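Mokuteck folding workbench review: eight months in a one-car garage

I went back and forth on this bench for most of the winter. My old setup was a door on two sawhorses, and it did the job until I leaned on one end of it with a full can of stain sitting on the other. So in May I gave in and ordered the Mokuteck, the wide version with the fold-down legs and the locking casters.

It comes in one very heavy box. The tag says it will hold 500 pounds and I believe it, though I've never put more than an old engine hoist base and myself on there (not at the same time!). Getting it from the porch to the garage was the hardest part of the whole thing. After that it was 18 bolts and a cup of coffee, and I was done before lunch.

The top is a nice size for me. I can spread out a project and still have a corner left over for my drink and the radio.

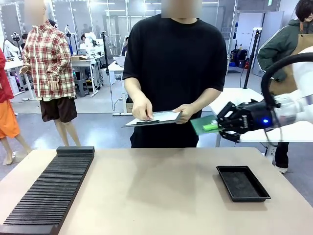 Folding and storing

The legs fold in with a red latch on each side. The left one was stiff for the first month and then loosened up, and the right one has been perfect since day one. Go figure. Folded, the bench stands up against the wall behind my bikes and sticks out less than the water heater does, so I can still get the car in.

I did try the Pomley bench before this one. A store over in Haverford had it on the floor, and I pushed on it like I was trying to start a fight. It wobbled. It also costs less, and if you mostly pot plants or wrap presents I think you'd be perfectly happy with it. For sawing and sanding I wanted something that stays put.

The casters are good on smooth concrete and pretty awful on my driveway – I hit a crack with the front wheel and the whole thing stopped dead while I kept going. Lock all four before you plane anything. I forget about once a week. 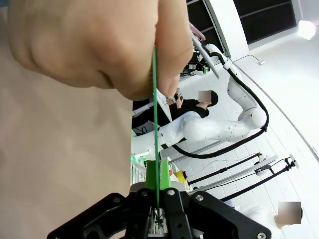

One gripe is the drawer. It's shallow, it rattles, and it has no stop at the back, so if you pull too hard you're wearing your drill bits. I stuck a scrap of felt in there and that helped with the noise. The Borkier drawer kit is supposed to fit the same rails, and I may order one if this one keeps annoying me.

The finish has held up better than I expected. I've dripped glue on it, set a hot mug on it and dragged a vise across it, and only the vise left a mark. A coat of paste wax every couple of months keeps the glue from sticking too badly.

Would I buy it again? Yep, and I'd get the same size. I'd just ask a neighbor to help with the box next time.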